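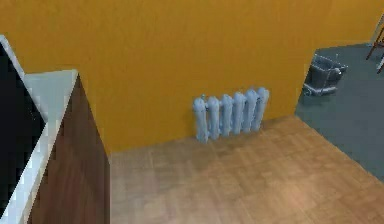

*Light-blue column radiator against a mustard-orange wall.*

# Planell Trail Network: Path Condition and Use Records

Last revised: 29 June 2025

The records in this repository describe the walking, cycling and shared-use paths of the Planell trail network. They are published by the Planell Paths Office for use by route planners, maintenance contractors, local clubs and anyone preparing a map or guide to the area. The data cover path surfaces, gradients, gates and crossings, signposts, and passages logged by counters at fixed points.

The network is divided into three areas: Planell Woods, the Indus Valley and Plalinico Ridge. Each area has its own prefix in the segment identifiers (`PW`, `IV` and `PR`). Identifiers are permanent. Where a path is diverted, the old identifier is retired and a new one issued.

## Contents

| File | Contents | One row per |
|---|---|---|
| `segments.csv` | Length, width, surface, permitted use | path segment |
| `structures.csv` | Gates, stiles, footbridges, boardwalks | structure |
| `signs.csv` | Signposts and waymarks | sign |
| `counters.csv` | Position and type of each counter | counter |
| `passages.csv` | Hourly passages | counter and hour |
| `closures.csv` | Temporary and permanent closures | closure |
| `segments.geojson` | Centre lines for all open segments | path segment |

The present release contains 164 segments, of which 159 are open to the public. The remaining segments are held in `segments.csv` with the status `closed` and do not appear in the GeoJSON file.

## Fields in `segments.csv`

- `segment_id`: area prefix and number, for example `IV-031`.
- `name`: the name shown on signs. Blank where the path has no signed name.
- `length_m`: length along the centre line, in metres.
- `width_min_m`: narrowest usable width, in metres. Measured between posts at gates.
- `surface`: one of `earth`, `grass`, `gravel`, `stone`, `boards`, `sealed`.
- `gradient_max`: steepest sustained gradient, in per cent.
- `use`: `foot`, `foot_cycle` or `foot_cycle_horse`.
- `condition`: a grade from A to E, explained below.
- `status`: `open` or `closed`.
- `surveyed`: month and year of the most recent inspection.

A segment with more than one surface is recorded under whichever covers the greater part of its length. Short changes of surface are mentioned in `notes`, where the surveyor recorded them.

## How the records were made

Path inspections were carried out on foot by Cao Path Surveys under contract to the Office. Surveyors walked each segment in both directions and took readings at intervals of 100 metres, with further readings at every junction and structure. Centre lines were drawn from the satellite positions recorded on the outward walk and corrected by hand where tree cover had scattered the points. This correction was needed most often in Planell Woods, and the lines there should be treated with more caution than those on the open ridge.

Condition grades follow the Office's own scale. Grade A denotes a path needing no work. Grade B calls for routine clearance, and C for repair within the current programme. Grade D denotes a path that remains passable but requires priority repair. Grade E is given only where a closure has been recommended. Grades were assigned in the field and reviewed by a second surveyor from notes. Where the two did not agree, the lower grade was entered.

Counters are infrared posts set at the side of the path. They register a passage when the beam is broken and cannot tell a walker from a cyclist or a large dog. Two people walking abreast are commonly logged as one passage. No correction has been applied for this in `passages.csv`.

## Known limitations

- Passages are not visitors. A person who walks out and returns by the same route will be counted twice.
- The counter at the Indus footbridge stores a maximum of 2000 passages between downloads and then stops recording. Affected hours are left blank and carry the flag `full`. They must not be read as zero.
- Inspections on Plalinico Ridge took place in November, when several of the lower paths were wet. Condition grades there may be harsher than a summer inspection would have given.
- Private paths are excluded, including those open by the landowner's consent.
- `signs.csv` gives the wording of each sign in capitals, regardless of the lettering used on site.

## Suitable and unsuitable uses

The records are intended for planning maintenance, comparing use between areas and preparing general route information. They may be used in teaching and in printed guides.

They should not be relied upon for navigation in poor weather, for settling questions of boundary or right of way, or for deciding whether a given path is safe for a particular person. The field `width_min_m` does not by itself establish that a route is suitable for wheelchairs, and gradient and gate type should be checked as well.

## Privacy

Counters record no images or sound. Hourly totals are published for all counters except the one beside the Planell Woods car park, where totals are given by day at the request of neighbouring residents.

## Updates and corrections

Changes to `closures.csv` are made as notices are issued. All other files are revised once a year, after the inspection reports have been accepted.

Corrections may be submitted through the issue tracker of this repository. Please quote the segment or structure identifier and state when the path was last visited. Reports of fallen trees or damaged bridges should be made to the Office by telephone, as the tracker is not monitored outside working hours.

## Licence and citation

The data may be copied, adapted and redistributed provided that the source is acknowledged. The following wording is requested:

> Planell Paths Office, *Planell Trail Network: Path Condition and Use Records*.

Adapted versions should state which files have been altered and should keep the original segment identifiers.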